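4.2 Weighing small amounts at a shared table

I came to the weighing part of this study a bit sideways. We had planned to write about how people lay out ingredients before they cook (that is still Section 3), but when Asnakech Gebremichael and I read through the session notes from March, we kept stopping at the same spot: the minute or so before anything goes into the cup. People fuss there! They slide the scale over, slide it back, turn the cup, put it down, pick it up again. None of our first set of codes had a place for any of that, so we went back and made some.

Our notes cover 374 weighings, all done with household kitchen scales of the flat kind you can slip into a drawer. I should say right away that we did not care much about accuracy. Rami Kassab checked our scales before we started and I trust his numbers, which are in the appendix for anyone who wants them. What I wanted to know was where things end up on the table, and whether the layout makes the job easier or just feels nicer.

The task was plain. Put the empty cup on the scale, zero it, add rice until the display reads 30 grams, take the cup off. Then do it again with salt. We picked rice and salt because they behave so differently when you pour them (rice comes in little avalanches, salt just keeps coming), and also because Natnael Gebru had a lot of both left over from the Gudeta pilot.

Two habits stood out. The first we called "rowing," for want of a better word. Most people put the scale at one end and lined everything else up beside it, even on a table with plenty of room to spread out. Chutima Suksawat had seen the same thing in her Gratarholm interviews, where cooks talked about wanting the next thing "just past the last thing." I had expected more of a half circle around the body, the way you might set out bowls for a big bake, and I was wrong about that for small jobs like this one.

The second habit was parking the cup. Between weighings the cup hardly ever stayed on the platform. It went down on the table close by, usually within a hand's width, and it tended to go back to nearly the same place each time. We think the display has something to do with it. A wide cup can hide part of the readout, and people who complained about that (there were 24 such remarks in the notes, a few of them pretty salty) parked the cup more often than people who didn't.

A clear cup brings its own small trouble. You can see the level through the side, so you are tempted to pour by eye and ignore the number. Zhenhua Feng argued for an opaque cup for this reason and I argued for a clear one, mainly so that we could tell what was in it from across the room. We kept the clear one, and I still go back and forth about it. In the salt trials people overshot by up to 200 percent on the first pour, and I suspect some of that was eyeballing.

Surfaces matter too, though we only have loose impressions there. A pale gray top picks up scuffs and stray pencil marks, and I found myself using such marks as a guide for where to put things down, which muddied my own early trials. Those trials are left out of the counts in Section 4.3. Figure 5 has one view of a light gray surface with a small blue cube on it and one of the table with the scale and cup out. 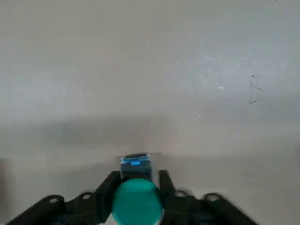
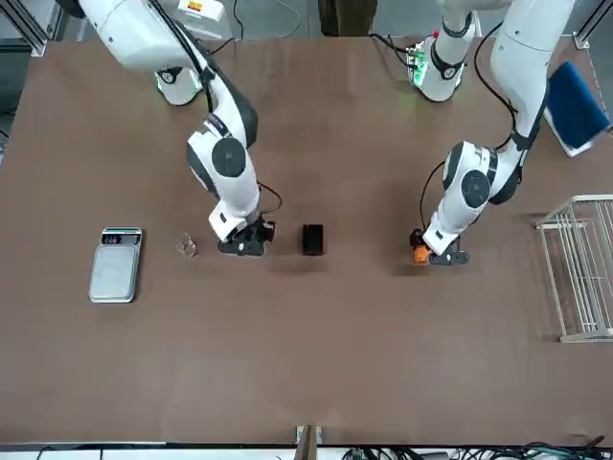
Figure 5. Work surfaces. First view: light gray surface with a faint pencil mark toward the right. Second view: brown tabletop with the flat silver scale at the far left of the row and the small clear cup to its right.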